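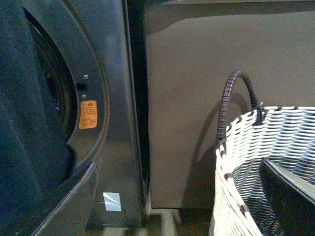 Uriel Tapia wrote that before I touch anything in Skidley I should check whether the filter is eating the episodes the policy needs most, and he'd bet lunch on it.

Okay, Uriel, fair. I'd been blaming the learning rate, mostly because I'd changed it last and felt guilty. So I'm keeping this ticket open as a running log, and everybody on the laundry thread can poke at it.

**What's going wrong:** the retrained policy handles the approach fine and then dithers over the basket. It lines up, drifts off, lines up again, and eventually times out. The March checkpoint didn't do this (it had other problems, but it committed to things!). Same arm, same wrist camera mount, same room.

**What changed between the two:**

- training set went through Sinder, our low-information frame filter
- learning rate dropped
- Skidley updated, with new image normalization

### Morning, log dive

I pulled the Sinder report for the full set. We gave it 183 episodes and it threw out 53 of them completely. I had only ever looked at the frame count, where the loss seemed tiny, so this was a bit of a punch in the stomach.

The rule is simple enough. If a wrist frame has low mean brightness and low contrast for long enough, Sinder calls it dead, and an episode with too many dead frames gets dropped whole. Sarahí Maldonado set the threshold on the drawer data, and it worked great there. Laundry is a different animal – you shove the camera right up to dark cloth and everything goes dark. 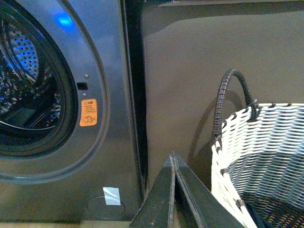 Next I sorted the dropped episodes by where the dead stretch fell. I expected a mess, with a few at the start where the operator was still settling in and some at the end. Nope. Most of them were in the close-range part, right where the grasp gets decided. So we taught the policy how to travel and then cut a big chunk of the examples where it has to stop traveling and grab something. No wonder it dithers.

I also found a few episodes that really should go, with the camera stream frozen for seconds at a time. Those I'm leaving out.

### Afternoon, trying things

1. Put the learning rate back and kept the filter. Still dithers, so I can stop feeling guilty.
2. Rolled Skidley back to the old normalization and kept the filter. Slightly smoother, same timeouts.
3. Turned Sinder off, left everything else alone, and only removed the frozen streams by hand. Much better! It went in and closed the fingers without all the second-guessing. 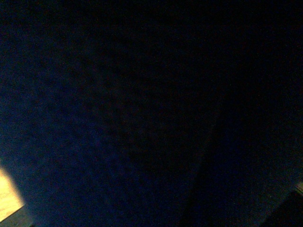
I don't want to run with no filter forever, though. Evaristo Huerta suggested we drop the brightness test and look at frame-to-frame change against the joint readings. If the arm is moving and the picture isn't changing at all, that's a frozen stream. If the picture is dark but still shifting a little, keep it. I've got a rough version on my branch. It's slow and ugly, but it catches the frozen ones I picked out by hand.

Still to do:

- [ ] 60 rollouts per policy, old filter against new, starting positions shuffled
- [ ] ask Sarahí whether the drawer set lost anything the same way
- [ ] make Sinder print dropped episodes on the first line of its report, please, for my sake
- [x] buy Uriel lunch

Leaving the status on **open** until the rollouts are in.

– Omolara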